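**Ticket 153: hand gripper, pads not closing square**
Opened by: Uthai Chaimongkol
Assigned: Shirin Shojaei
Status: open, again

Tuesday, 9:40. Uthai reports the left pad lands before the right. Swapped both pads, re-zeroed the finger travel. Zero held for 66 cycles, then wandered off on its own business.

11:15. Re-zeroed. Checked pads shut, then on a small carton.
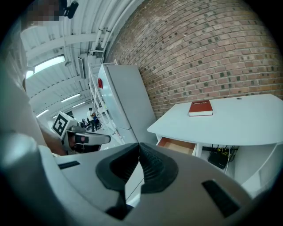
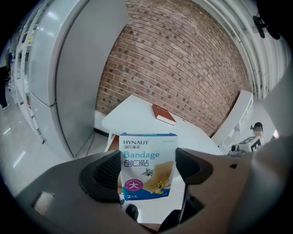
*Fingers together (first), bandage box between the pads (second).*

14:05. Stuart suggests the travel screw. Stuart always suggests the travel screw. New one ordered from Biltent. Please log the zero every morning until it arrives, and stop fixing it with tape.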